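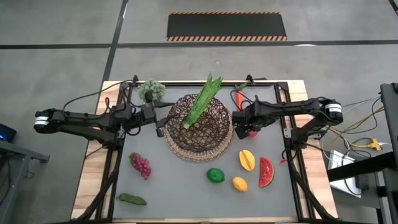
Fliller > Cozinha > Panos e toalhas > Toalha de mesa Ninon

Toalha de mesa Ninon, linho lavado

Quem me segue sabe que eu demoro séculos a pôr uma coisa nova na loja, e a Ninon foi a que mais demorou até hoje. Andei com três versões cá por casa antes de me decidir por esta (a primeira encolheu tanto que virou pano de tabuleiro, coitada, e ainda cá anda ao serviço). Agora está pronta e estou mesmo contente com ela!

É linho puro, tecido com um fio um bocadinho mais grosso do que o habitual e lavado antes de ser cortado. Na prática, chega-vos a casa já macia, com aquele ar amarrotado de que eu gosto e que a minha mãe não suporta. Se são da equipa do ferro, passem-na ainda húmida, do avesso, com o vapor no máximo. Eu estico-a na mesa com as mãos e vou pôr os pratos.

O tecido vem da Söderlund, a mesma tecelagem que me faz os guardanapos, e a confecção é minha, na máquina do costume. A bainha tem os cantos em esquadria, cosidos com calma, e leva uma linha um tom acima da cor do pano. Só se nota de perto, mas eu noto e fico feliz.

Cores

Areia, que é um bege quente e não puxa ao rosa. Musgo, mais escuro do que parece nos ecrãs (já tive uma cliente que esperava verde-alface, por isso aviso). E ardósia, a minha preferida para jantares, que perdoa vinho tinto durante pelo menos meia hora.

Medidas

A redonda é tamanho único e dá para uma mesa pequena de quatro lugares. A rectangular tem 195 cm de comprimento e fica bem numa mesa de seis, com uma queda decente dos dois lados. Podem contar com um desvio de um ou dois centímetros depois da primeira lavagem em casa, o linho é assim, mexe-se. Se a vossa mesa for esquisita, escrevam-me antes de encomendar e mandem as medidas do tampo, sem contar com a queda.

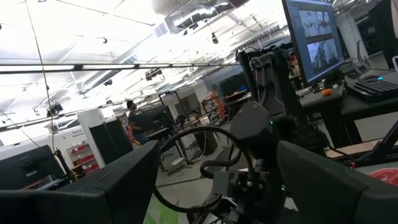
Também faço por medida, e nesse caso peço 20 dias para vos entregar a toalha. Em Abril costumo ter mais encomendas por causa da Páscoa e das comunhões, portanto, se é para uma data certa, digam logo na primeira mensagem, por favor, que eu organizo-me muito melhor assim.

Como lavar

À máquina, a 40 graus, com detergente líquido e sem lixívia. Nada de amaciador, que deixa o linho a repelir água e depois queixam-se de que não absorve. Secar à sombra. A musgo e a ardósia devem ir sozinhas nas primeiras duas lavagens. Para nódoas de gordura, uso um pouco de detergente da loiça esfregado com o dedo, deixo estar enquanto arrumo a cozinha e só depois vai à máquina. Com cera de vela é congelador primeiro, raspar, e o resto sai com papel de cozinha e ferro morno.

O que costuma combinar

Muita gente leva-a com os guardanapos da mesma linha, vendidos à unidade. O corredor Skosero também resulta por cima da areia, sobretudo o de riscas finas. Por cima da ardósia acho demais, mas isso já é gosto meu e tenho fotografias de clientes que me provam o contrário.

Perguntas que me fazem sempre

Se é transparente: não, mas a areia contra uma janela com muito sol deixa passar um bocadinho de luz.

Se preciso de protector por baixo: em mesas de madeira encerada eu poria. O linho não isola quase nada e uma travessa do forno marca na mesma.

Se faço embrulho: faço, com papel pardo e um cordel, e escrevo o cartão à mão se me disserem o texto. A letra é a que é.

Se dá para trocar: dá, desde que não tenha sido lavada. As feitas por medida não têm troca, a não ser que o erro seja meu, e aí refaço sem conversa.

Stock

Actualizado a 28/01/2022: tenho 26 rectangulares na cor areia e 9 em ardósia. A musgo esgotou na rectangular, resta a redonda. O próximo rolo de tecido já está encomendado, e quem quiser um aviso quando chegar deixe o email na caixinha aqui em baixo, que eu só escrevo para isso.

Escolher cor
Escolher medida
Juntar ao cesto
Avisem-me quando houver musgo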